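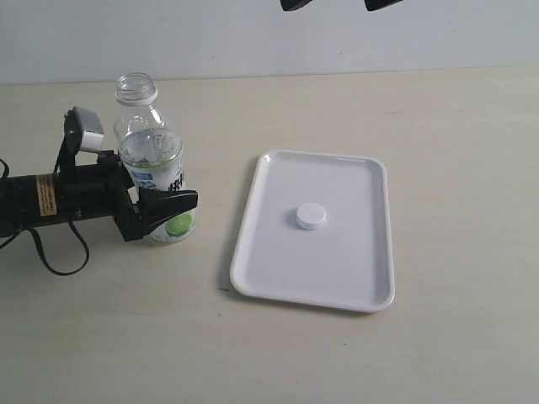 Despina Margaritis

Search this site Go

Minutes of the yard liaison meeting, 21st March
Posted in Minutes | 4 comments | Share

Right, I took the notes again, so any spelling mistakes are mine and you can shout at me next time. We met upstairs at the Flamstead rooms with the heating on full and the windows open. In the chair was Edith Londoño. Genivaldo Pimentel and Anderson Teixeira came from Trosadberg, Jadwiga Domański was there for the moorings people, and I was there for the residents of Coutinho Road. We also had a good crowd at the back, which was lovely to see!

Apologies. Two, both with colds.

Last minutes. Jadwiga asked me to change "the navy's barge" to "the barge", as it belongs to the yard and always has. Changed. Otherwise agreed, and Edith signed them on her knee.

Matters arising. The broken gate light has been mended. The bollard hasn't. Anderson said he'd chased it in February and would chase it again, and I've put him down for that.

The patrol ship refit. This was the big one, and what most people had come for. Genivaldo went through the plan for the patrol ship that's due in at the Henier berth for her refit, and he was good about stopping when he'd slipped into yard talk. She comes in under tow and goes straight into the dry dock. First the hull is cleaned and painted, then the two generators come out through a hole cut in the side (I did not know they did it that way, I'd pictured a crane and a hatch), and the mess decks and cabins get done at the back end of the job. The new radar goes on last. The work is down for 300 days from the day the dock is pumped out. I asked if that meant 300 days or 300 working days and there was a bit of whispering, and the answer is calendar days.

Somebody at the back asked about jobs. Genivaldo said there'd be 775 people on the ship at the busiest point, counting the yard's own, the subcontractors and the ship's company who stay with her. He wouldn't be drawn on how many of those would be new posts. Edith pressed him twice and he has promised a figure in writing. He did say 70 of the total will be on nights, which brought us neatly to the next thing.

Noise. I'll try to be fair here, as it's my own street. The blasting will be daytime only. Painting can go on into the evening if the weather's been bad and they've lost hours. Night work will be inside the hull, pipes and cabling for the most part, but the dock fans have to run all night and it was the fans that drove us up the wall on the last job — I said so, and got a round of applause I hadn't asked for. Anderson said the fans have been moved to the seaward side and have new covers. I'd like to hear them before I believe it. He has offered to run them for an hour one evening so that we can stand in the road and listen. Accepted, with thanks.

Parking. Oh dear. We spent longer on this than on the ship. The old coal field will be opened for contractors and there'll be a minibus to the main gate. Jadwiga wanted to know who'd stop people using the slipway car park instead, and Anderson said passes would be checked. She asked by whom. He's going to find out. Jadwiga also asked for the slipway itself to be kept clear at low water so the moorings boat can get in and out, and Genivaldo agreed to that on the spot.

Closing the channel. The harbour will be shut to small boats while the ship is brought in and turned. It should be one tide, a second if the wind gets up. Notices will go up at the slipway and at the fuel berth as soon as the tow is booked. Jadwiga will pass it round the moorings list as well.

Visit to the ship. Several people asked whether we might be shown round once she's in dock. Genivaldo thought it could be done for a small group, outside only, sturdy shoes and no children under twelve. Names to me please, by email, and do give me your full name as it's on your passport or licence, they were firm on that.

Any other business. The siren test is now on the hour, not at ten past. A lady asked if the ship's bell could be rung when she leaves. Genivaldo said that was up to her captain but he'd pass it on.

Actions
Genivaldo — figure for new posts, in writing, to Edith.
Anderson — bollard; fan test; who checks the parking passes.
Jadwiga — channel notice to the moorings list.
Me — names for the visit.

Next meeting is in the same room, date to follow once the tow is fixed. Edith will bring the big kettle.

Contact us | © Flamstead Yard Liaison Group | Back to top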